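About Us

Uvden is a small company that teaches robots by showing them. We do not write long programs for every movement. A person takes the robot arm by hand, or guides it from a short distance with a controller, and does the task from start to end. The robot records this and we use the recording for its training. Then we repeat it, many times, with small changes.

How we started

The company began in November, in one rented room in Homlow, with two used arms and one table. Before that, we worked for a firm that made packing lines. There we often saw the same problem: a customer changed the shape of a box, and then an engineer had to come and write the program again. The customer waited and the line was standing still. We thought that the person who packs the box every day could also be the person who teaches the robot.

Our first customer was Triệu, a family business that packs dried fruit and tea. They asked for a robot that can wipe down a work table between two orders. It sounded simple to us. It took 124 demonstrations before we were satisfied with the corners.

What we do

Most of our work is with everyday tasks on a table: wiping, folding, sorting, putting things back in their place. These are tasks which people do without thinking, and for this reason they are hard to explain in words. It is easier to show them.

We offer two ways of teaching. In the first, the teacher holds the arm and moves it directly. This is good for slow work and for feeling how much pressure is needed. In the second, the teacher uses a controller and the arm follows. We prefer this one for longer tasks – the teacher can sit down, and the hands do not become tired so fast.

Our software is called Nitell. It keeps every demonstration together with the notes of the teacher, so that a bad one can be found later and taken out. A typical task needs roughly 80 good demonstrations.

Where we work

We are now 4 people and we still like to be close to our tables. Teaching is done in ordinary rooms, with normal chairs and carpet and things on the wall, as our customers also have them. We clean the tables ourselves, so glass cleaner and a cloth are never far away.

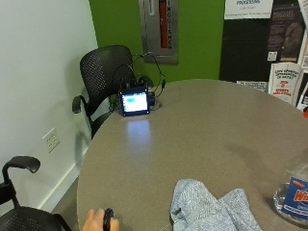 Photo: Uvden

Work with us

If you have a task that you would like to teach, please write to us and describe it in your own words. A short video made with a phone is very helpful. You do not need any experience with robots. Our course for new teachers takes one day, and 43 people have finished it until now.

We also welcome students for practical training, for a minimum of two months. Please tell us in your letter which tasks interest you and when you could begin.

Page last updated: February 2, 2023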